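The long wait for a small house

Atif Kazmi bought his first rental in Vallejo when most of his friends were still looking for a first home. He now manages eleven houses and a short row of flats, nearly all of them under 1,000 square feet, and he says the calls have changed.

"It used to be young couples," he said. "Now it's people in their sixties who sold a big place and don't want to buy again. They ask about steps, and then they ask how long they can stay."

Small single-story houses were once the cheap end of the market. In the older streets they sit on narrow lots with a driveway down one side and a garage too short for a modern truck. Many were passed over for years by buyers who wanted a second bathroom. In February, one of Kazmi's two-bedroom houses drew calls from 200 people before he took the listing down.

Part of the trouble is that few are being built. Feven Tsegaye runs Clelis, a design office that draws plans for small homes and backyard units. A builder pays nearly the same for a kitchen, a bathroom and a sewer connection whatever the size of the house, she said, so the extra bedrooms are where the money comes back.

Her current project is Vernimbridge, a group of one-story rentals on the site of a former plant nursery. The houses share a parking court - a point the neighbors argued over at length - and each has a fenced yard of roughly 300 square feet. The first plan had larger yards and fewer houses. The lender, Istach, would not fund it.

Tsegaye spends much of her time on storage. Renters coming from a larger house will give up the dining room before they give up a closet, and she has moved water heaters outside to make room for one.

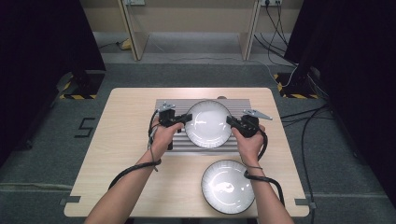
Kitchens in houses of this size rarely have an island, and the eating area is often a corner of the living room. Tsegaye draws the table into every plan to make sure the chairs can be pulled out. A plain rectangular table in light wood grain, set out on gray carpet, does the job of a dining room, and a white round plate on a ribbed aluminum tray takes up little of it. She allows three feet behind each chair where she can get it.

Kazmi would like to add 2 more houses, but prices are against him. He has looked at lots on the edge of town and found the utility hookups too expensive. For now he keeps a waiting list in a notebook in his truck, and he calls down it in order when a tenant gives notice.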